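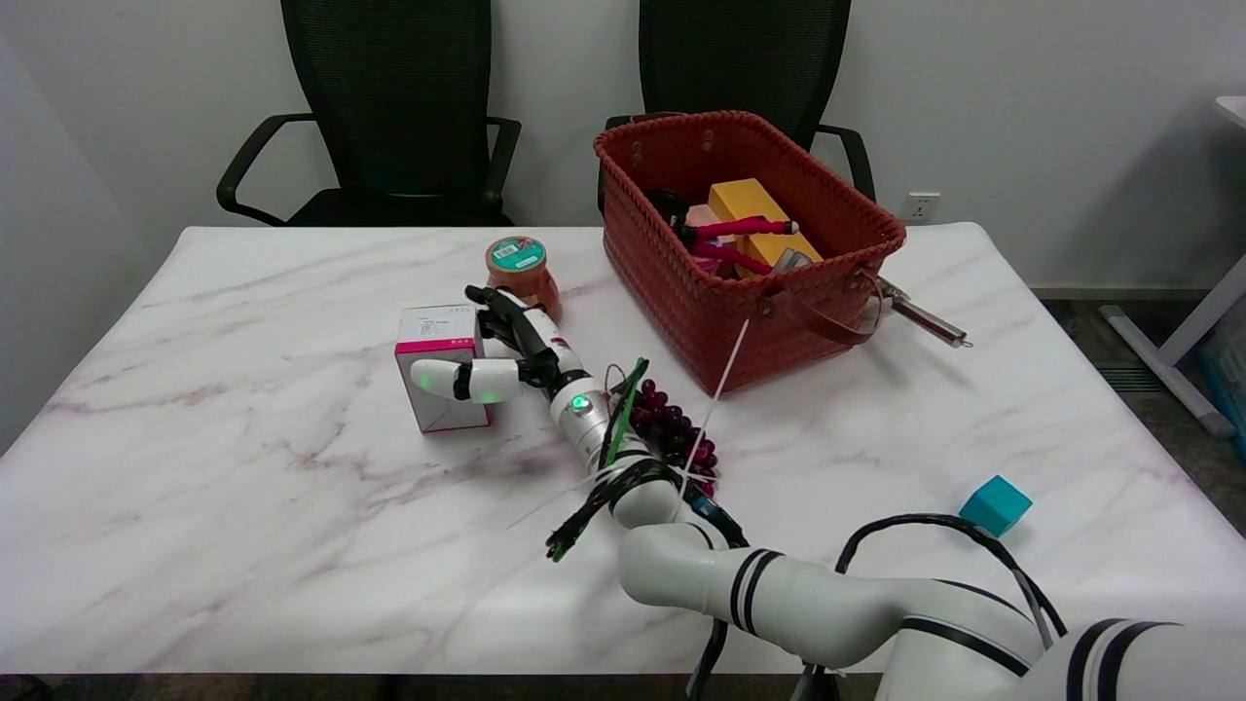
Small white-and-pink box on a marble-patterned table.

Lamont Ballot Box Kit for branch and local party meetings
Item no. 221
In stock. Ships flat from Wunel.

Branch selection coming up? Officer elections? Motion that needs a secret vote? One kit, one meeting, done. Built for party branches, union locals, ward clubs, any group whose rulebook says "paper ballot" and means it.

What you get
Folding ballot box, lockable, slot in the lid
Two keys on separate rings
194 blank ballots in tear-off pads
13 numbered seals
Tally sheets, large print
Result form with space for teller signatures
Carry bag

The box
Goes up in a minute or so. Fold the base flaps first, then the lid. Slot takes a ballot folded once – folded twice gets tight, so tell people before they line up. Lock is a plain cam lock, same key for every box in a batch unless you order keyed different (add it in the notes at checkout).

Ballots
Blank on the front apart from a ruled box for each name, up to six. Pads are perforated. Pale gray stock, hard to read through when folded. Need candidate names printed? Send the list once nominations close, NOT before. We had a lot of reprints last spring over late withdrawals and we can't eat that cost again.

Seals
Numbered, pull-tight, single use. Write the number on the result form when the box is closed and again when its opened. If your rules let candidates send an observer, have them initial both.

Disputed results
Keep the ballots. Check your own rulebook for how long. The carry bag has a flap that takes a seal, so the whole lot can go in a cupboard until the appeal is heard. We sell the kit, we don't rule on appeals – please stop calling to ask who won.

Postal and absent votes
Not included. See the Veten envelope set, inner and outer envelopes with a tear-off declaration. Works with this box, the inner envelope fits the slot if you don't overstuff it.

Size
Folded, slides behind a filing cabinet. Set up, holds more than the ballots supplied. Bigger membership? Order the Dredoria floor-standing box instead, it's 78 cm high and has wheels.

Refills
Ballot pads, seals and tally sheets sold seperately. Old style seals from before the October 2022 change still fit.

Delivery and returns
Orders in by noon go out same day. November is busy with annual meetings, allow extra. Unopened kits can come back within 30 days. Opened seals can't. Printed ballots can't either.

Branch accounts
Pay by invoice if your branch has an account. New accounts need a letter from the secretary on headed paper. Email is fine.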